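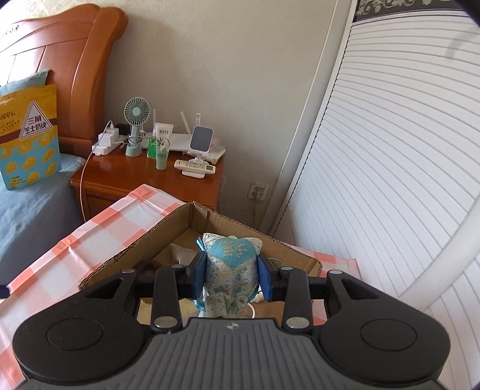
December 13, 2021

Bench notes, Stastholm room. Continuing from last week's argument about whether the home recordings are worth what we pay to sort them.

Pulled the first batch of the bedroom set over the weekend. 300 episodes, all pick-and-place with small household stuff and an open cardboard box on a table. Lovisa Bråten wants them in the training mix by Thursday. I said I'd look before I said yes. I've looked at the first 50 end to end and skimmed the rest at speed.

Task text on all of them is "put the object in the box." That is the entire label. It doesn't say which object, or whether the box starts empty. In a good number of these the box already has things in it when the recording starts, and in some the person is plainly taking things out. I would not trust a label that reads the same for in and out. If the model learns anything from that it will be to hover near cardboard.

The one I keep coming back to is the brocade sachet, light blue with the turquoise edge. Squeezed upright at the middle between the blue pads, with the box right under it. As a single still it's lovely. You get both fingers, both contact points, the target. It also can't tell you whether the sachet is going in or coming out, and the label doesn't know either. Watched the whole episode twice. It's a take-out followed by a put-back, logged as one success.

Soft goods generally. Everyone at Steserora is excited about soft goods because the pads deform and the thing deforms and the picture looks like a clever grasp. I'm less excited. A stuffed sachet forgives almost anything. You can come in crooked, close too far, grab a corner, and it still comes up. So the success rate on soft items tells us very little about the grasp and a lot about stuffing. Of the 50 I watched properly, 34 were soft. Nearly all of those are marked success. I'd like to see the same hands do a bottle cap.

Width signal. Commanded opening and measured opening agree on hard objects and wander apart on the soft ones, as you'd expect. What I did not expect is that the Dudeline converter throws out the measured value whenever the gap gets bigger than its threshold and fills in the commanded one. Somebody thought they were cleaning noise. That gap is the only squeeze information we have! Turned the filter off and reran the 50. Converter finishes without complaint. Need to rerun the full set tonight and check the disk has room.

Tracking. Better than I feared. The checkered tablecloth is the kind of repeating pattern I'd have bet against, and the wardrobe door with its fine grooves is worse, but the pose holds up in most episodes. I think the nightstand saves it. All that clutter (router, fan, remote, tubes, cables going everywhere) gives the tracker plenty of odd corners to hang on to. 24 episodes still have a jump in the path big enough to see by eye. I've listed them in drops.txt. Did not try to repair them. Last time we repaired jumps by smoothing we made trajectories no human wrist has ever done and then trained on them for a week.

Which brings me to the tidy-room proposal. Chuensuk wants contributors to clear surfaces before recording so the background is "consistent." I'm against. The tracker seems to like the mess, for one. And if the policy falls over because there's a bag of cheese snacks on a bed behind the table, I want to find out now and not in February when we have the arm in front of people. Will say so at the meeting, will probably lose.

Diversity claim. The summary sheet says "diverse home environments." The batch is one bedroom, one table, one box. Objects change, the room doesn't. I don't mind a one-room batch, it's useful for what it is, but then call it one room. Lovisa says further rooms are coming. Fine. When they arrive I'll change the sheet.

Small test this afternoon. Trained the little model on the 50 with labels as given, then again with in/out corrected by hand (took me most of the morning, my eyes hurt). Held out one object. With the labels as given it closes over the box and then dithers. With corrected labels it closes and goes somewhere. Is that a result? One seed, one held-out object, me picking which one. No. Writing it down so I don't remember it later as bigger than it was.

To do
Rerun conversion on all 300 with the gap filter off
Split mixed episodes at the release, label the two halves separately
Ask for hard objects in the next batch: bottle, remote, anything with a rim
Second seed, and let Lovisa choose the held-out object
Put the start state of the box in the task text

Told Lovisa Thursday is possible for the corrected 50 and not for the whole batch. She asked if we couldn't just train on everything and see. We could. We did that with the kitchen set and I still can't say what we saw.

Later, 6:40 pm. Conversion running. Disk is tight, moved the old Dudeline outputs to the slow drive. If it dies overnight check the temp folder first, it doesn't clean up after itself.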